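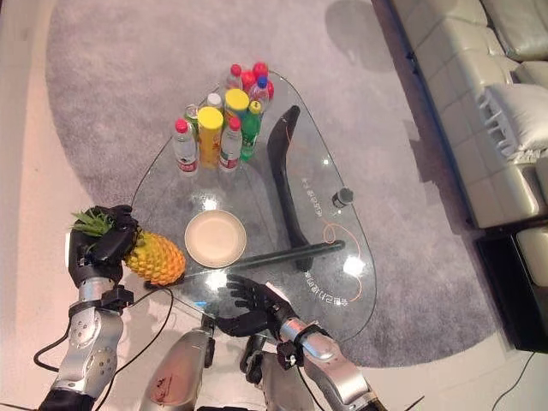

Yulan Fan wrote in to say that she had given up on reading aloud altogether until last month's piece, that she and her sister have now got through 11 chapters over the phone, and would we please say more about how to choose a book for it, as their next pick is already causing arguments.

Well, Yulan, we would be delighted! Several other letters asked much the same thing, so it seems only fair to give the question a proper answer, or at least a rambling one.

The first thing I'd say is that a book you loved reading to yourself may be a misery to read out loud. I learned this with a big family saga I had adored in my twenties, all 1071 pages of it, which I proposed to my husband with great confidence one October. The sentences went on for half a page. By the time I reached a verb I had run out of breath and he had forgotten who was speaking. We stopped somewhere in the second wedding and have never gone back, though the bookmark is still in there.

What has worked for us is anything with plenty of talk in it. Old mysteries are very good, and so are letters and diaries, where you can stop almost anywhere and pick it up again without a long recap. Travel writing goes down well too, if the author has a sense of humor about trains. Short stories are a kindness to anyone who tends to doze off (I name no names), and most of them come in under 20 pages, so you get to the ending the same evening.

Try a page or two before you commit. I stand in the aisle at the Vellis Street library and mutter the opening under my breath, and if I trip over my own tongue more than once, back it goes on the shelf — the librarians have been very patient with me. Look out for dialect, too. Some readers do it beautifully and I am not one of them.

As for how long to go on, we find that half an hour is plenty, and we swap over at the chapter break. If you're the one listening, you are allowed to knit, shell peas or lie flat on the floor with your eyes closed. You are also allowed to say that you don't like the book. Yulan's sister apparently wants a sea story and Yulan does not, and my suggestion there would be to take turns choosing, with 2 chapters as a fair trial before anybody may complain.

One more thing, for those reading over the phone: keep a glass of water by you and agree in advance on what happens when the doorbell goes. We once lost a whole murder to a parcel.

Do keep the letters coming, and send along the titles that worked in your house as well as the ones that flopped. We'll print as many as we can fit in the next issue.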